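Courses > Reading for Children > Unit 4 > Handout

Handout 4: Reading a chapter book aloud to a group
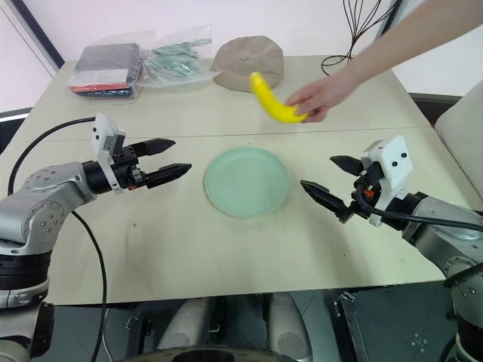

A chapter book for children of seven to nine years is usually written in short episodes, and each episode has one small problem inside. Before you read aloud, find this problem and write it in pencil at the top of the chapter. In "The Lighthouse at Starncombe", our set text for this unit, the first problem is only that the twins must share one bed. Young listeners understand a problem better when it is attached to a thing they can hold in mind: a yellow banana held over a green plate is enough to begin a story, and you can ask the group who is going to get it. The answers will show you which children think about persons and which think about events.

Length of the session

The Starncombe book has 143 pages and 16 chapters. Do not try to read two chapters in one session, even when the group asks for it. A chapter of this size takes a good part of the lesson if you stop for questions, and you should stop. I prefer to stop before a character makes a decision. If you stop after it, the children only tell you if they agree.

Voices

Many students worry that they cannot do voices. It is enough to change the speed. Read the grandmother slowly and the twins quickly, and leave the narrator in your own normal voice. Please keep the same choice until the end of the book, as children notice very well when a character has changed.

Humour

In the Fokley stories the jokes depend on repetition. The dog takes the wrong shoe in every chapter, and by the third time the group is waiting for it. Read this sentence without any hurry. Do not explain the joke before or after. If one child has not understood, another one will tell him in simpler words than yours.

Task for next class

Choose one chapter from either book. Write a reading plan of no more than 400 words, with the problem of the chapter, two places to stop, and one question for each place. Then copy out a passage of 100 words and mark your pauses. Bring both on paper. We will read in pairs, and your partner will only listen, without the text in front of them.

Related items
Handout 3: Picture books with few words
Handout 5: Villalba, a novel in letters for ages 9 to 11
Reading list: Series fiction and the Brerkden books

Contact the course office | Back to top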